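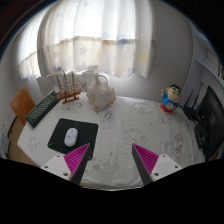
Masking the gripper before feature tracking

Visual odometry on a wrist view fails in a predictable way. The tracker finds strong corners on the gripper, those corners never move relative to the lens, and the pose estimate is pulled toward zero motion. The fix is a static mask applied before feature detection. The magenta ridged pads are the worst offenders, with closely spaced edges that stay in the lower part of the view, and the screw holes in the two white mounting bases give the detector small dark points on a plain ground. A white tablecloth with faint printing offers much less contrast, so an unmasked detector will tend to spend its budget on hardware. The keyboard and the rigging of the model ship are the sort of texture you want it to use.

This page covers building the mask, loading it in Camex, and checking the result. It assumes Camex is already running with a calibrated fisheye model.

1. Collect frames

Export 100 frames from a recording in which the tool moves through the room and the fingers stay open. Spread them over the whole recording. Consecutive frames share too much background and will leave false static regions in the next step.

camex export --count 100 --spread even session.bag frames/

2. Compute the variance image

Punia reads the folder and writes the per-pixel variance across all frames. Hardware fixed to the lens comes out dark. So does the black border outside the image circle, and it should be masked as well.

punia variance frames/ -o var.png

Large plain areas such as walls and curtains can also come out dark if the path was short. If that happens, record again with more rotation. Raising the threshold will not separate the two cases.

3. Threshold and grow

punia mask var.png --threshold 17 --grow 2 -o static.png

The threshold is on the 8-bit scale. The grow value is in pixels and covers the soft edge of the fingers. Open static.png and confirm that both fingers and both mounting bases are solid. Small holes inside the pads are common, as light on the ridges changes with orientation. Fill them by hand or add --close.

4. Add the swept area

The variance mask covers the fingers in one position only. When they close, they pass through the gap between the tips, and any feature there will be picked up and lost. Record one slow close and open with the tool held still, then run:

punia sweep close.bag --base static.png -o full.png

Use full.png for tracking during grasps. For free motion, static.png keeps more of the view. Camex can switch between them on the finger width signal:

mask.open: static.png
mask.moving: full.png
mask.switch_on: finger_width

5. Apply in raw coordinates

Both masks are in raw fisheye coordinates. Apply them before undistortion. The common mistake is to leave mask.space at its default of "rectified" -- Camex gives no warning, and the mask lands in the wrong place.

mask.space: raw

6. Check

Run the tracker with --draw-features and step through a few frames. No point should sit on the fingers, the bases, or the edge of the image circle. The detector can return up to 2,000 points per frame. If the count drops sharply after masking, lower the corner threshold before touching the mask.

Then test with the tool at rest and one object moved by hand through the view. The estimated pose should stay put. Drift here points to too few background features, usually on plain surfaces.

Known issues

Masks do not carry over between tools. A pad replaced at a slightly different height needs a new mask.

The sweep command crashes on recordings without a finger width signal. Şükran Yaman has a patch open for this in the Punia tracker.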